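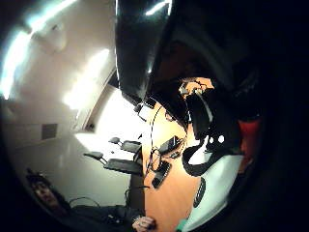

Bohdana Pavliuk kept her old chargers in a bread bin for years and says she would have gone on doing so if the bin had not finally refused to close. Her remark got the biggest laugh of the evening when Sirko opened the doors of its new tabletop repair and sorting room in Clultunska, and it also got a great many nods, for it seems that almost every household in town has a bread bin of one kind or another. With some it's a shoebox, with others it's the drawer under the oven, and with one couple (who asked us kindly not to print their names) it is the whole of a guest bed.

CLULTUNSKA, 25 July 2026 – Sirko, the neighborhood workshop that has been helping people mend their household things since it moved into the former seed store on Wesau Street, is delighted to announce that its Small Electronics Table is now a regular part of the program. Anyone can bring in a bag of cables, handsets, remotes, speakers, chargers and the other small items that gather on desks and kitchen counters, sit down at the table with a member of the Sirko team, and go through the lot piece by piece until everything in it has a name, a label and somewhere to go.

The idea grew out of a trial that ran through the month of June. We had put out a modest notice expecting a handful of neighbors and a quiet few evenings, and instead we welcomed 128 people, some of whom came back with a second bag and, in a few cases, with their parents' bag as well. By the end of the trial we had sorted more than 1,000 items, and the kettle had been replaced once.

"People come in a little embarrassed, and there's no need for it," said Arsen Mykhailiuk, who looks after the table and did most of the sorting in June. "They tip everything out and say they're sorry about the mess, and I tell them to wait until they see my own desk. Then we start with the longest cable, as it's generally the one holding all the others together, and before long they're telling me about the first phone they ever bought. I like that part very much. I've heard some wonderful stories about phones."

How the evening goes

Each visitor gets a place at the table for 30 minutes, and there is room afterward to sit and finish labeling if the bag turns out to be deeper than it looked. We ask that you take everything out at the start, including the things you are sure you know, and spread it over the wood so that it can all be seen. Cables are untangled by hand and never pulled. Anything with a plug at one end and nothing you recognize at the other is tried against our board of sockets, which has 18 different connections on it and is the pride of the workshop.

Once a cable has found its partner, the two are tied together with a strip of cloth tape and the name of the device is written on it in pencil. Cloth tape comes off without leaving glue behind, and pencil can be rubbed out when the cable moves on to a new owner. Things that still work and are no longer wanted go on the giving shelf by the door. Things that don't work are looked at by the repair bench, which can often put right a loose battery contact or a remote with sticky buttons while you wait. Whatever is left over is set aside for proper recycling, and we take it there ourselves on the first working day after each session.

Please do bring your reading glasses! The lettering on the underside of a charger is dreadfully small, and although we keep a magnifier at the table, it is nearly always in somebody else's hand. It's a good idea to keep track of the glasses, too. Sorting is absorbing work, and glasses have a way of settling in among the cables. We had three pairs left behind in June, two of which have been claimed. The third has a brown case with a bus ticket in it and is waiting at the front desk.

A few things we can't take

Swollen or leaking batteries should not be carried into the workshop. If you think you may have one, call us before you set out and we will tell you where it can be handed in safely. We are also unable to work on anything that runs straight from the wall and gives off heat, so toasters, irons and hair dryers will have to wait for the larger appliance days, which are planned separately. And if you have an old phone or computer with photographs still on it, let us know when you arrive. We're happy to help you look for a charger that fits, and you can copy the pictures at home in your own time.

With thanks to Bromine

The table could not have become a permanent fixture without the generous support of Bromine, the hardware supplier on the far side of the river, which has given us the socket board, the tape and a very handsome set of small screwdrivers. The folks at Bromine have also promised to top up the tape for as long as the sessions go on, and having seen how quickly we get through it, we are more grateful than we can easily say.

Bohdana Pavliuk, for her part, has the bread bin back in the kitchen with bread in it. She found the charger for her camera, two for telephones she no longer owns, and a cable that belonged to her neighbor, who had been looking for it since before the street was resurfaced. "I went home with five things in a small envelope," she said. "I keep opening it just to look at them."

Joining in

Sessions at the Small Electronics Table are free of charge. Places can be reserved at the Sirko front desk or by telephone during workshop hours, and we do hold back a few seats each evening for people who simply turn up. Children are welcome with an adult and tend to be very good at untangling. There is a step at the Wesau Street entrance, but the side door through the yard is level, and if you ring the bell one of us will come and open it for you.

Members of the press who would like to visit a session or speak with Arsen Mykhailiuk are asked to get in touch through the front desk, and are warmly invited to bring a bag of their own.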